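暮らしの知恵袋掲示板 ＞ 収納・片付け ＞ 机まわり

投稿：2月　投稿者:かどまる

当サイトではCookieを使用しています。閲覧を続けると使用に同意したものとみなされます。［同意する］［設定］

白い机の上の小物、トレーとペン立てに分ける意味は本当にあるのでしょうか

在宅の仕事用に白い天板の机を使っています。引き出しはありません。上に出ているのはペン、テープ、あとは細かいものが少しだけです。

先月、Rundomisの片付け記事を読んだら「小物は種類ごとに浅いトレーと立てる容器に分けるだけで、探す時間が消える」と書いてありました。消えるわけがないと思いつつ、Drostedeoで964円のトレーを買い、ペン立ても置きました。2週間使ってみましたが、正直よく分かりません。ペンは確かに立っています。ですがテープは結局トレーに入らず机に直置きになるし、トレーには小さいものが一つ入っているだけで、残りは空いたままです。これなら最初から机に直接置いても同じではないですか。

もともと机に物が少ない人間にまで容器を勧めるのは、容器を売りたいだけではないかと疑っています。実際に続けている方、効果があったと言い切れる理由を教えてください。「気分が上がる」系の回答は要りません。

なお机の奥行きは浅めで、これ以上物を増やす気はありません。

―――

投稿者:みずうみ商店

分けたほうが絶対にいいですよ！　うちは容器を36個使っています。ラベルも貼って、家族みんな元の場所に戻せるようになりました。Belmonteのシリーズは重ねられるのでおすすめです。気分も上がります。

―――

投稿者:段ボール三段目

上の方、気分の話は要らないと書いてありますよ。36個という数も、引き出しのない机の相談には参考にならないと思います。

私は質問者さんと同じく疑ってかかるほうなので、自分の机で試したことだけ書きます。まずペン立てとトレーは別の話です。一緒にして「分ける収納」と呼ぶから効果が分からなくなる。

ペン立ての効果は認めます。透明の軸のペンを白い机に寝かせておくと、書類の下に入ったときにまず見つかりません。転がって落ちることもあります。立ててあれば手を伸ばすだけです。ただし条件があって、容器が浅いか軽いと、長いペンを入れたときに斜めに寄りかかって、ひどいと容器ごと倒れます。ペンが一本か二本しかないならなおさら傾きます。

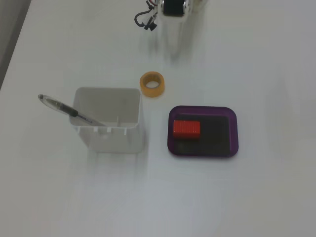
それから、白い机に白い容器という組み合わせは、見た目はすっきりしますが肘をぶつけやすいです。私は二度倒しました。Rundomisの記事では色をそろえろと書いてありましたが、あれは写真に撮るための助言で、使う人のための助言ではないと思っています。容器のほうは色が付いていたほうが縁が分かります。底が暗い色なら、赤のような明るい色の小物はすぐ目に入ります。逆に黒いクリップを黒い底に置くと埋もれます。トレーを選ぶときに値段より先に見るべきなのはそこなのに、通販のページには底の色がろくに写っていません。

次にトレー。これは質問者さんの疑いが半分当たっています。中に一つしか入らないなら、整理の道具としてはほとんど働いていません。役に立つのは、机を拭くときにまとめて持ち上げられる点だけです。私は毎晩机を拭くので残しましたが、拭かない人なら要らないでしょう。

テープは直置きで構いません。平らに寝かせておけば転がりません。縁に机のほこりが付くのが嫌なら、トレーの空いたところに入れればいい。入らない大きさなら、そのトレーはもともと寸法が合っていなかったということです。Drostedeoの商品ページに載っているのは外寸で、内寸はもっと小さいので、私も一度それで失敗しました。角が丸い型だと隅が使えず、さらに狭くなります。

「探す時間が消える」については、消えません。私の場合は、ペンを探すことは減り、それ以外は変わりませんでした。ペン立てだけ残して、トレーは来月まで別の場所にしまってみて、困らなければ手放す。私ならそうします。

―――

投稿者:ねじ巻き

補足です。ペン立てが倒れる件、底に重しを入れるか、滑り止めシートを小さく切って敷くと少しましになります。わざわざ専用品を買わなくても、台所用の残りで足りました。両面テープで固定する方法はやめたほうがいいです。白い天板に跡が残り、溶剤で拭いたらそこだけ艶が変わりました。

―――

かどまるさんからのお礼コメント

内寸のこと、見落としていました。測ったらテープのほうがわずかに大きかったです。トレーは戸棚に移して様子を見ます。ペン立ては残します。効果があるとまではまだ言いませんが。

―――

コメント（3件）

・角の丸いトレーは洗いやすいので、台所では重宝しています。机では使ったことがありません。

・Grendanaの1000円のペン立ても倒れました。値段は関係ないです。

・36個の人のラベルの作り方が気になります。別に質問を立ててもいいでしょうか。

―――

収納カテゴリの新着をメールで受け取る　［メールアドレスを入力］［登録］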